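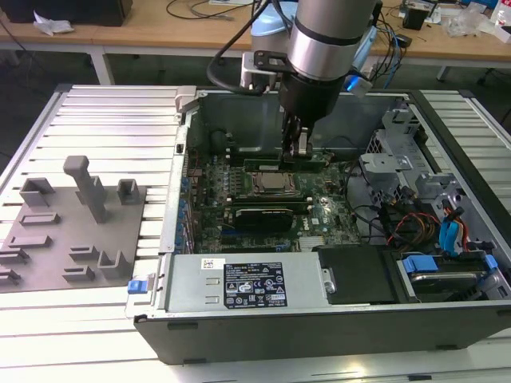
4. Teaching the arm the memory job

4 min read

By now you've got Lerel (our arm, named long before I joined) bolted down and homed, and you've done the dry runs from section 3. Now for the fun bit, which is getting memory in and out of a proper computer. I'm writing this the way I do it on club evenings at Hullholm, so if Nisha Bhatt taught you a slightly different order, hers is fine too.

4.1 Unplug the PC from the mains and press its power button once. Put on the wrist strap and clip it to bare metal on the case.

4.2 Lay the tower on its side on the slatted table, open side up. Push it about by hand until it sits flat. If it rocks, there's probably a screw underneath it, and it's probably one of mine.

4.3 Check the printed fixture plate is to the left of the case and doesn't wobble. Leave the plate where it is even if it looks crooked to you! All the saved positions are measured from it.

4.4 Tuck the drive cables and power wires well clear of the memory slots. The red, orange and yellow ones are springy and like to creep back, so have another look just before you start.

4.5 Open the club software, Salar, and load the job called memory_dell. Set the speed to the slowest setting. Akash Bajpai runs it faster and he's allowed to, he wrote it.

4.6 Jog the arm down by hand control until the fingers are just over the module. Come straight down from above. If you come in at a slant you'll catch the neighbouring slot, and then you get to fill in the breakage sheet.

4.7 Close the gripper in small steps until the grip reading is near 211. I stop at the first number past 200 and leave it there. The hard limit in the settings is 529, please don't go looking for it.

CAUTION: Keep your hands out of the case whenever the arm is live. One person on the controls, one person on the stop button, and the person on the button doesn't get their phone out.

4.8 Open the latches at the ends of the slot with the plastic stick before any lift. Pause the arm first and wait for your partner to say "paused" out loud.

4.9 Lift slowly. For putting a module back, line up the notch, lower until it touches, then use the Press command. It pushes and waits 3000 milliseconds before letting go (I used to cut this short and got half-seated modules all through March).

Note: if Press times out, lift off and line up again. Pressing a second time from the same spot has never once worked for me.

4.10 Save your positions under your own name. There are 192 slots in the Nigam folder and most of them are called "test", so do better than we did.

4.11 Park the arm, switch it off at the wall, and put the lid back on the screw tin.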